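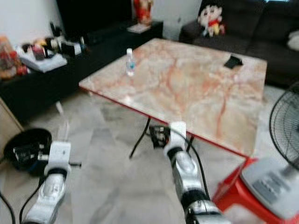
Was braucht man, um einen Wettersatelliten im 137-MHz-Band zu empfangen?
Eine einfache V-Dipol-Antenne, einen SDR-Stick, einen Rechner und freie Sicht zum Himmel.

Die folgende Anleitung beschreibt den Empfang eines polar umlaufenden Satelliten mit digitaler Aussendung (LRPT). Vorausgesetzt wird, dass der Treiber des Sticks installiert ist und die Empfangssoftware startet.

1. Antenne aufbauen

Die beiden Dipolschenkel sind jeweils etwas über 50 cm lang. Sie werden waagerecht montiert und im Winkel von 120 Grad gespreizt, die Öffnung des V zeigt nach Norden oder Süden. Das Koaxialkabel wird am Speisepunkt angeschlossen: Innenleiter an den einen Schenkel, Schirm an den anderen. Kabellänge kurz halten. Bei Längen über zehn Metern gehört ein Vorverstärker direkt an die Antenne, nicht an den Stick.

2. Bahndaten laden

Im Programm Cirkmont unter »Bahnelemente« den aktuellen TLE-Satz abrufen. Bei Sätzen, die älter als 3 Tage sind, vor dem Überflug neu laden. Danach den Standort eintragen – Dezimalgrad, Punkt als Trennzeichen – und die Systemuhr mit einem Zeitserver abgleichen.

3. Überflug auswählen 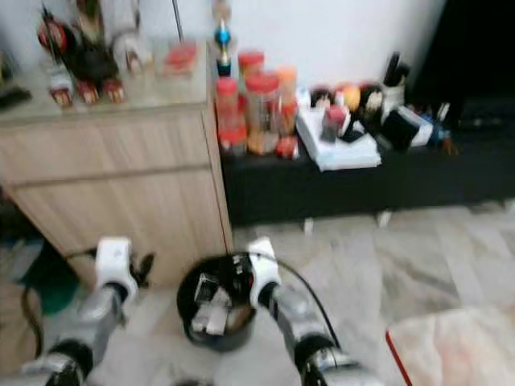

Welche Überflüge eignen sich für den Anfang?
Solche mit einer maximalen Elevation über 40 Grad, weil das Signal dann länger und stärker ankommt.

Die Liste der Überflüge lässt sich nach Elevation sortieren. Niedrige Durchgänge liefern meist nur einen schmalen Bildstreifen.

4. Aufzeichnen

Abtastrate auf 1,024 MS/s stellen, AGC ausschalten, Verstärkung von Hand so weit erhöhen, bis das Grundrauschen gerade ansteigt. Die Aufnahme beginnt eine Minute vor dem Aufgang. Eine Basisbanddatei belegt je nach Format und Dauer mehrere Gigabyte.

5. Dekodieren

Datei öffnen, Profil LRPT wählen, Ausgabeordner angeben. Im Konstellationsdiagramm müssen sich vier Punktwolken abzeichnen. Bleibt es bei einem Ring, ist der Träger nicht eingerastet – Frequenzkorrektur des Sticks prüfen.

Den Hinweis zur Frequenzkorrektur hat Ľudovít Hrnčiar beigesteuert.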